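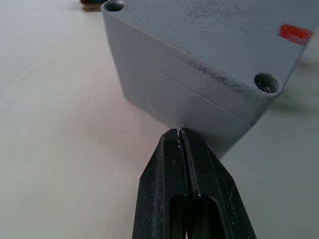

Gray box on the bench, lid screw hole at the near corner

Search the boards Go Advanced

Used plastic enclosures, worth cleaning up?
Posted in October by dromar_shed

Picked this one out of a bin at the Heffernan surplus place for 2 bucks and I'm pretty happy with it! It's going to hold the timer for my grow shelf (the old timer lives in a sandwich tub, don't ask). Only thing bugging me is the dark scuffing along the top edge. There's a little red mark on top too, could be tape, could be paint, I haven't picked at it yet. What do you all use on matte gray plastic?

jaltuvska_ken
Dish soap and a melamine sponge, go easy. Rub too hard and you get a shiny patch that looks worse than the scuff did.

wirenut105
Disagree on the sponge. I did 2 boxes that way and both came out blotchy. Isopropyl on a rag, then leave it alone. It's a box for a timer!

dromar_shed
Ha, fair. But it'll sit right by the kitchen door and I have to look at it.

pegboard_pam
More worried about the seam than the scuffs. Pull the lid and see if there's still a gasket in there. Plants mean water, and I wouldn't trust a used one near a spray bottle without a new strip of foam.

wirenut105
Ok yes, what Pam said. Check the lid screws bite properly too, those corners strip if somebody's been at them with a drill.

jaltuvska_ken
Still say sponge. I've got over 136 posts here and most of them are about cleaning stuff, so there.

dromar_shed
Soap first, then alcohol if that flops. Foam strip is going on the list, thanks Pam.

Last updated 9:40 pm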